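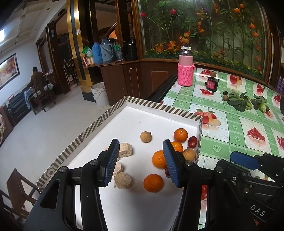
Put the Fruit in a Tray

Roxana Zapata
5 April 2014

I want to argue for the tray over the bowl. I have used a shallow cardboard tray for fruit on my table for most of a year now, and I don't expect to go back.

The fruit bowl is a bad piece of equipment. It is deep, it has sloping sides, and everything in it rolls to the middle and stacks up. The fruit you bought last goes on top and gets eaten first. The fruit you bought before that stays on the bottom, takes the weight, and goes soft where you can't see it. I used to find a bad orange at the bottom of mine every couple of weeks, usually by smell.

A tray with low walls has one layer. Oranges, a couple of dates, longans, pieces of banana: all of it sits on the same floor, and if something is turning I notice on my way past. The walls only need to be high enough to stop an orange from going over the edge. Mine is white inside with brown and cream stripes on the rim, and I like the plain inside best. A dark spot on a piece of fruit shows up well against white.

People tell me cardboard is for the store and not for the table. My sister has a glazed bowl from Falska that cost her $58, and she thinks I'm being cheap. I am being a little cheap. But the bowl is heavy, it has to be washed by hand, and it takes up the same amount of table whether it holds ten oranges or one. When my tray gets stained I flatten it and put it out with the recycling.

There are fair objections. Cardboard doesn't like juice. Cut fruit will mark it, and I wouldn't leave banana pieces sitting in it overnight or put washed grapes in it dripping. If you plan to cut more than you'll eat in one sitting, use a plate. A tray also holds less than a bowl of the same width, so a family that goes through a big bag of oranges in a week may need two of them.

I count the smaller capacity in its favor. When I had the bowl I bought enough to fill it, because a half-empty bowl looks sad. At the Grokero on Beltley I would pick up a bag of whatever was on sale and then throw out a third of it in August, when nothing keeps. Now I buy what fits in one layer. Some weeks that means four oranges and a handful of small things, and I go back when they're gone.

I would also say to mix the sizes. Most people keep big fruit out and put the dates and other small things away in a cupboard, where they are forgotten. Set next to the oranges, they get eaten. A date is a good thing to have within reach at four in the afternoon.

Keep the bowl if you love it. Mine holds keys and mail now, and the mail doesn't bruise.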